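Betreff: Re: [haushalt-technik] Schnurschalter nachrüsten, lohnt das?

Hallo in die Runde,

zur Frage aus Zornen von heute Vormittag:

> Ich habe jetzt 4 Lampen mit weißem Kabel und will überall
> einen Schnurschalter dazwischensetzen. Bei Clinetti gibt es
> gerade ein Nachrüstset, angeblich hält der Schalter 3,000
> Schaltvorgänge im Jahr locker aus und spart sofort Strom.
> Außerdem wären die Steckdosenleisten dann endlich vom Tisch.
> Hat das schon jemand gemacht?

Gemacht ja, überzeugt bin ich nicht. Ein Schalter im Kabel spart genau dann etwas, wenn man ihn auch benutzt und das Gerät sonst im Standby hinge. Eine Lampe, die am Sockel schon richtig vom Netz getrennt wird, verbraucht ausgeschaltet nichts. Was soll der zweite Schalter da noch sparen? Und woher die 3.000 kommen, steht bei Clinetti nirgends. Ich habe gesucht.

Mit der Leiste ist es dasselbe. Der Schalter sitzt in der Schnur, der Stecker muss trotzdem irgendwohin.

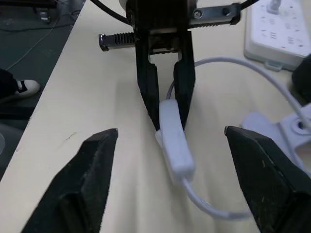 Mich stört am meisten die Lage. In der Anleitung von Penry heißt es, der Schalter solle »in bequemer Griffweite« sitzen. Bei mir waren das 40 cm ab Lampenfuß, und seitdem liegt das Ding ständig da, wo ich schreiben will. Schiebt man es weg, dreht sich das Kabel mit und kommt von der anderen Seite wieder. Vielleicht ist Brasta da besser, die haben ein weicheres Kabel, aber das behaupten sie in der Werbung alle.

Wer es trotzdem will: vorher Stecker ziehen, auf die Zugentlastung an beiden Enden achten und bei Leuchten mit Schutzleiter nur einen Schalter nehmen, der ihn durchführt. Wenn du dir beim Anklemmen nicht sicher bist, lass es jemanden vom Fach machen oder kauf gleich eine fertige Zuleitung mit Schalter.

Im Archiv gibt es übrigens einen Faden vom März mit 117 Beiträgen zum selben Thema. Gemessen hat darin kein Mensch. Falls du vorher und nachher ein Messgerät dranhängst, würden mich die Werte interessieren, und zwar für alle vier Lampen einzeln.

Gruß aus der Werkstatt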